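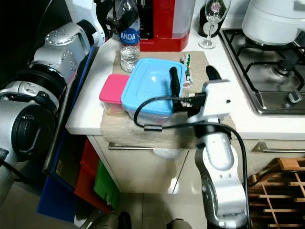 Lid gasket failure on polypropylene food containers, freezer use

mgamage
22 January 2023

Looking for data, or at least consistent experience, on lid seal life for polypropylene containers that go freezer to microwave to dishwasher. I batch cook and rotate 20 of them, mostly Irnico with a few Mola. The Irnico lids have started leaking at the corners. I fill with water to the rim, close, invert over the sink for a minute. A new one holds. Of the older ones, 7 drip, always at a corner, never along a straight side.

Gaskets look fine. No cuts, no flattening that I can see. Replacement gaskets from Selell made no difference on the two I tried.

kelvin_drift
If new gaskets don't fix it, the gasket isn't the problem. Put the lid upside down on a flat counter and press each corner in turn. If it rocks, the lid is warped. Bottom rack of the dishwasher will do that.

mgamage
Top rack only. Three of the leakers rock, the others sit flat.

Adom Addo
Check the box rim as well as the lid. PP takes a set if you close it hot. The contents cool, the pressure inside drops, the lid and side walls pull in, and the corners are stiffer than the walls, so the load on the gasket ends up uneven. Leave it like that overnight in a freezer and repeat 40 times and the rim is no longer the shape it was molded in. Measure across the middle of the long side, new box against old.

pantry_dept
I don't buy the cooling theory. I've closed soup hot for years in the Wanigasekara boxes and they still pass an inversion test. Overfilling is more likely. Water expands by 9 percent when it freezes and people leave no headspace.

Adom Addo
Wanigasekara boxes have a vent plug in the lid, so they never hold a vacuum. Not comparable.

pantry_dept
Mine are the older ones. No vent.

Adom Addo
Then wall thickness. The old ones were noticeably heavier.

mgamage
Measured with calipers, long side, outside of rim at midpoint. The leakers that sit flat are narrower than an unused box by 0.8 to 1.3 mm. The ones that rock are within 0.3 mm. So possibly two separate faults, warped lids and pulled-in rims.

I leave 15 mm of headspace, for what it's worth. I do close them hot.

kelvin_drift
You can swap parts, then. Good lids from the narrow boxes onto the good boxes from the rocking set. Should get you a few working ones.

rimfire_no
Has anyone tried heating the rim and resetting it? Near-boiling water, 5 minutes, then clamp over a wooden form until cold.

Adom Addo
Did it once. It came back most of the way and was narrow again by May. PP creeps, you'd be doing it every few months.

pantry_dept
Or buy glass.

kelvin_drift
Glass boxes ship with PP lids. Same lid problem, heavier box.

pantry_dept
But a rim that doesn't move, which is half of what she measured.

mgamage
Swapped lids as suggested. Three good pairs out of the seven. The rest are demoted to dry goods. I'm now letting everything cool to 40 C before closing and have marked the rim width on the base of each box in pencil. Will remeasure after the next rotation.

rimfire_no
Pencil won't survive the dishwasher. Scratch it in with a scriber.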